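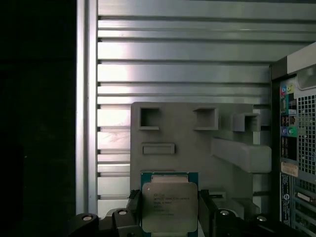

Wanted: someone to help us plan and buy our second robot cell (part-time, Clurkcombe)

Hi! I run the bench side of Rivunside, a server and workstation refurbishing shop in Clurkcombe, and I'm looking for a person who likes spreadsheets and machinery in fairly equal measure. If you've ever argued with a supplier over the price of gripper fingers, please keep reading.

We've got one arm handling processors at the moment, Xeons mostly, and the plan is to add a second cell next October. I've been doing the budgeting in the evenings with a cup of tea and I'm not very good at it (my first go left out freight, and the second left out the guarding). So I've finally been given the okay to hire.

What you'd be doing

Getting quotes for the arm, the grippers and spare fingers, and chasing the people who don't send them.
Working out what we should buy, what we could lease and what we can print or machine in the shed.
Pricing fixtures. We go through a lot of designs before one sticks, and I'd love a proper line in the budget for that!
Sitting with me at the bench for a few mornings so you know what the gear has to do before you cost it.

Hours and pay

It's 13 hours a week at $39 an hour, on a contract of 98 days, with a fair chance of more once the order is placed. Mornings suit us best but I'm easy about it. There's parking, and the 230 bus from Plomthorpe stops at the gate.

Who I'm after

You've bought equipment for a workshop, lab or factory before, and you can read a data sheet without your eyes glazing over. Programming is handy but I can cover that bit. You don't need a degree. If you know the Usman stock system, lovely, and if you don't I'll show you, it takes an afternoon and some swearing.

How to apply

Send me a page about something you bought for work, what it ended up costing and what you'd do differently, plus your CV. Applications close 2021-11-26. I read them all myself, so give me a week or so to get back to you.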